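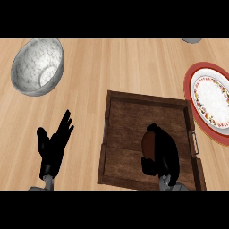 Home | Docs | Scenes | Downloads | Issues

# Trakero

Trakero is a replay and scoring tool for two-arm tabletop tasks in simulation. It loads a recorded episode, steps it back through the simulator, and writes a score for each arm. It was written to go with the Plerno scene pack, but any scene that follows the layout under "Scene files" will load.

The code started as a pair of scripts for checking grasps by eye. Sheyla Espinoza turned them into a package and still looks after it.

## What is in this release

- `replay` — steps an episode at recorded speed or one tick at a time
- `score` — per-arm scoring for grasp, carry and release
- `pack` — turns raw logs into episode files
- 400 episodes, split by scene, not by task
- 16 tabletop scenes with dishes, bowls, trays and small food items

The Grindero controller isn't included. You only need it to record new episodes. Replay and scoring run without it.

## Install

Clone the repository, make a clean environment, and run:

 pip install -e .
 trakero check

`check` loads one scene with no display and prints the joint list for both arms. If it stops before the joint list, the mesh folder is in the wrong place. Set `TRAKERO_MESH` to the full path and run it again.

## Replaying an episode

 trakero replay episodes/serving_tray/0081.ep --view head

The head view looks down over the hands toward the far side of the table. Output keeps the black bands at the top and bottom so that every file has the same shape. Pass `--crop` to remove them. Don't pass `--crop` if you plan to feed the output to the Ccori detector, which expects the bands.

In the serving tray scene, the right hand handles the brown food item and the left hand may stay free. A free hand still gets a row in the score file, with `held` set to `none`. Older versions left the row out, and this broke scripts that expected two rows per tick.

## Scoring

Each arm is scored on its own. A grasp counts when at least two fingers and the palm or thumb are in contact with the same object for 4 ticks in a row. A carry starts when the object leaves its support. A release counts when all finger contacts end and the object comes to rest inside the goal region.

The scorer reads contacts from the simulator and doesn't use the rendered view. A single rendered view of a closed hand inside a tray could be the end of a place or the start of a pick, so labels made from stills alone aren't accepted in pull requests. Use the contact log.

## Scene files

A scene is one folder with three files:

- `table.yaml` — table size, surface texture, friction
- `objects.yaml` — mesh, start pose and mass for each object
- `goal.yaml` — goal regions, named by object

Start poses may be tilted. Tray handles are separate contact bodies, so touching a handle isn't scored as touching the tray floor. If you add a tray, keep this split or the carry score will be wrong.

## Known problems

- Fingers sometimes sink slightly into soft-tagged food items. Scores aren't affected.
- Objects close to the edge of the head view get low detector confidence. Plates are the worst case.
- `pack` drops the last tick if the log ends during a write. Fix planned for December.
- Wood grain shimmers at low render settings. Use `--quality 2` or higher.

## Changes

Version 0.6 added the row for the free hand and moved goal regions out of `objects.yaml`. Run `trakero migrate` on old scenes. It makes a copy first.

Last updated: 9/2/18

## Comments

**pvdesk:** The migrate command worked on my scenes, but it lost the comments in my yaml files. Might be worth a line in the readme.

**Sheyla Espinoza:** Yes, the parser drops them. The copy it makes still has them — I'll add a warning.

**lowtorque:** Does the grasp rule work for a two-finger gripper? I only get `held: none`.

**Sheyla Espinoza:** Not with the default settings. Set `palm_required: false` in the arm config and both fingers will be enough.

**lowtorque:** That fixed it, thanks.

**m_arrieta:** Episode 0081 replays fine here, but only after I set TRAKERO_MESH. A relative path fails with no message.

Previous | Next | Back to top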